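Notes › Data and training › Handheld gripper demos

Collecting handheld demonstrations of thin trim on heavy cloth

6 min read

Most cloth manipulation sets are towels and T-shirts. A policy trained on those does fine until you ask it to pick up something narrow that is lying on top of something thick. It grabs the thick thing, or it closes on air just above it. We ran into this on the Pikska project, where the task is to place a strip of trim on a garment and move it into position for sewing.

What follows is the collection procedure we settled on, with the mistakes left in. It assumes you already have a working handheld gripper with a camera on it and a way to get poses out of the recording. If you don't, start with Wiebke Kröger's calibration note and come back.

1. Pick the pairs before you pick the room

Write down the pairs of materials you want: the base cloth and the strip on top. Denim is a good base. It is stiff, it holds a fold, and it has seams that a policy will confuse with the edge of the trim. Cotton lace is a good strip since it is light and full of holes, and depth estimates on it are poor.

Include at least one pair where the strip and the base are close in brightness. Black trim on dark denim was our hardest, and the first model never learned it because we had recorded too few of them.

2. Record in real rooms

We began on a gray table in the Clareveck lab. The policy trained on those recordings scored well on the same table and badly everywhere else. Obadia Masanja then moved the collection into homes, using beds and floors, with daylight from one side and whatever bedding was already there.

Leave the room as you find it. Patterned bedspreads are useful, and so are piles of clothes in the background. Close a curtain only if the window is washing out the fingertips.

3. Lay out the start state

Spread the garment flat, with the part you care about facing up. Lay the strip across it by hand. Change the angle every time, and let the strip curl or fold at one end in a third of the episodes.
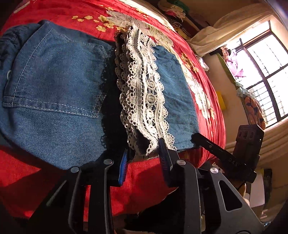
Don't straighten the strip between attempts. If it shifted, start from where it is. Early on we tidied everything after each take, and the model then had no idea what to do with its own half-finished placements.

4. Make the grasp in one motion

Come in with the fingers open and parallel to the cloth, one on each side of the strip. Press down lightly until the base cloth gives, then close. There are two grasps to record, and they need separate labels:

Strip only: the fingers take the trim and leave the base where it is.

Strip and base: the fingers pinch both layers together, usually near a hem, so they can be moved as one.

We mixed these up in the first round and paid for it. The policy averaged the two and lifted the base halfway. Alvar Sæther went back through the recordings and relabeled them by hand, which took longer than recording them had.

Bristled pads gave us better lace grasps than smooth rubber. Smooth pads slid along the loops. Check bristles for loose thread every 25 episodes.

5. Hold, then release

After closing, hold still for one second. It makes the grasp easy to find in the gripper width signal. Move the cloth, set it down, open fully, and back out along the same line you came in on. Backing out sideways snags the lace.

6. Throw things out

Drop an episode if tracking was lost, if your free hand touched the cloth, or if the fingertips were out of view at closing. Keep failed grasps that were followed by a successful second try. Those are worth more than clean ones – our recovery behavior came almost entirely from them.

What we got

We trained on 1000 episodes and tested on a fixed arm, with 30 trials in a room that was not in the training set. The policy finished 25. In 3 of the failures it took the base along with the strip when it should have left it. The other two were black trim, missed completely.

Åsmund Sjöberg is now testing whether a short pause above the cloth helps with the dark pairs. No result yet. The label format is the same one used for the Busitz recordings, so the old loader will read it if you add the grasp type field.

Contact: Sverre Sæther, Pikska project | © Clareveck | Back to top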